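3. Materials and Methods

3.1 Rice samples and storage 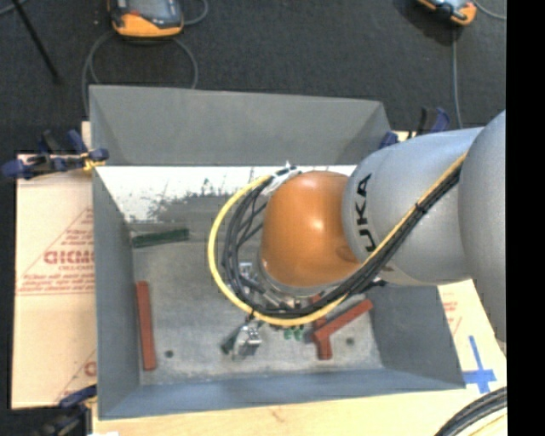
Figure 2. Robot arm over a grey metal bin.

Cooked rice was prepared at the Ciravley test kitchen in batches of 14 portions. Each portion weighed 200 g after cooking. Two long-grain rices, sold under the names Kvaran and Rolovby, were used through the whole study, and all bags of each came from a single lot bought in September. The rice was rinsed until the water ran clear, drained, and cooked in a covered pot with no salt or oil.

After cooking, the rice was spread on shallow trays, cooled, and moved to lidded containers. Half of the containers went into the refrigerator and half into the freezer. Portions were taken out after one, three, five and seven days. Frozen portions were thawed in the refrigerator overnight before reheating. The last portions were tasted on 12/28/18.

3.2 Reheating

Three methods were compared: steaming, microwave heating with a damp cover, and baking in a covered dish with a spoonful of water. The baked portions were stirred once, halfway through. We did not add sauce, cheese or vegetables at this stage, as earlier trials at Prernent had shown that toppings hide small differences in texture. A short test with mixed dishes is reported in Section 5.

All portions were served plain, in white bowls marked with a letter code. The order of serving was changed for each session so that no method was always tasted first.

3.3 Tasting panel

Panel members rated firmness, stickiness, dryness and overall liking on a scale from 1 to 7. They were told that the rice had been stored and reheated but were given no other details. Water and plain crackers were provided between bowls. A member who missed a session was not replaced, and the missing scores were left blank.

The full set came to 2,555 single ratings. Scores were averaged for each rice, storage method and day, and the averages were then compared between reheating methods. Comments written on the score sheets were read separately and grouped by the word used most often - "hard," "dry" and "gummy" covered most of them. Sheets where the letter code could not be read were left out before any averages were taken.

Results for refrigerated rice are given first, followed by those for frozen rice.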